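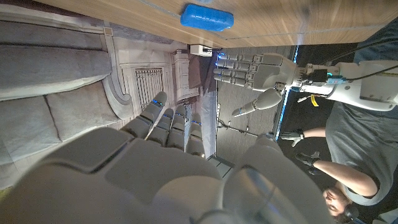
El yacimiento de Brastari cerraba a las tres y yo me quedaba a revisar fichas. En agosto habíamos sacado 86 fragmentos de cerámica del foso norte, todos del mismo poblado, abandonado hace 4.000 años. Metwally, la empresa que pagaba la excavación, quería el informe antes del otoño. Dejé el lápiz sobre la mesa de madera, junto a algo azul de esquinas redondeadas, y abrí la caja 12.

Dentro había una vasija casi entera. En el barro, cerca del borde, alguien había apretado el pulgar antes de cocerla. Puse el mío encima. Encajaba.

Anoté: huella, borde, lado izquierdo. Después cerré la caja y apagué la luz del almacén.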